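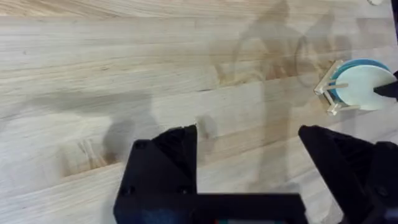
2. Worktop surface and test layout

The worktop assessed in this project is made up of long parallel strips of pale wood, joined edge to edge in the butcher-block manner. Colour runs from cream to a soft tan. Seam lines between strips are faint, and the grain changes noticeably from one strip to the next: some strips are straight and tight, others have a wavy figure. Two darker areas of figure were recorded, one of them knotted and slightly swirled, and both were excluded from the gloss readings.

The top was bought as an offcut from Samstead and trimmed to a depth of 700 mm in the school workshop. It was sanded to 180 grit before any finish went on. Zyanya Ocampo marked out the test grid in soft pencil and erased it after each round of readings. Cells were 45 mm square and numbered from the back left corner.

2.1 Finishes

Two finishes were compared. Jadex is a penetrating hardwax oil; Matar is a water-based clear coat. Each was applied to its own set of sample boards, cut from the same offcut, in two coats with a light rub between. The worktop itself was left unfinished as the control. Boards were cured flat for 168 hours in the drying cupboard before testing.

2.2 Stain procedure

Cold black tea, beetroot juice and canola oil were applied by dropper to separate cells on each board. Each spot was covered with a watch glass, left overnight, then blotted and wiped with a damp cloth. Colour change was scored from 0 (none) to 5 (severe) by both authors working separately. Where scores differed by more than one grade, Qusai Shboul photographed the cell against the grey card and it was rescored.

2.3 Limitations

Lighting was not fully controlled. Soft shadows fell across parts of the worktop, and pale strips were harder to score in shade than in direct light — tea in particular. Natural variation in the grain also affected the lower grades, where a faint stain could be mistaken for figure. Of 104 cells scored, nine were discarded on these grounds. Repeat scoring under the Furgate lamp is described in section 4.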